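Skimlow opened its robot teaching lab to visitors one afternoon in February, and I went with low expectations and a full notebook. The pitch was simple. A person steers a two-armed robot by remote control through a rendered house, the run gets recorded, and the robot learns the job from the recordings.
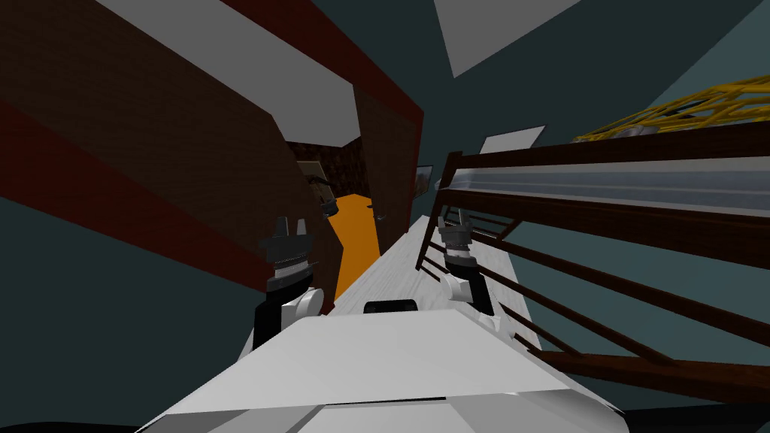

Steveck Hegazy
Contributing writer, workplace technology

My first question was how many recordings. The answer was 2,498 so far, of which the team keeps roughly 1,000. What was wrong with the others? "Operator error," I was told, and we moved along. I would have liked to stay on that one.

The controls are two hand grips and a foot pedal. I had a turn and was terrible at it. Judging depth on a flat screen is hard work, and my shoulders ached early – the operators do this for whole shifts.

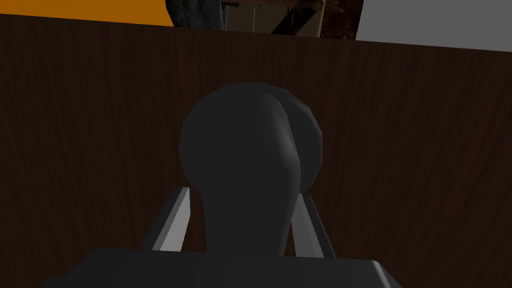
The gripper up close, fingers apart, over dark wood grain.

The software, called Nunedent, smooths out shaky hands before a run is saved. That bothered me. If the shakes are edited out, who is the robot learning from?

Doors came up a lot in the talk. We heard that 600 of the saved runs involve a handle of some kind, 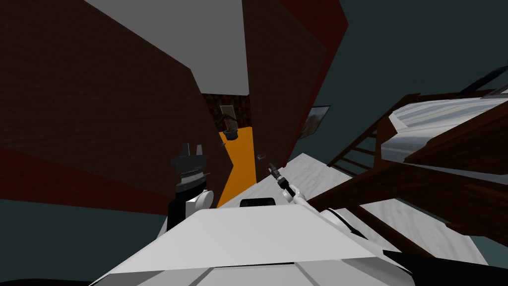

and yet when I asked for results on a real door, in a real building, I got a promise to email me. I'm still waiting for it. The coffee was good, and the next open afternoon is in the spring.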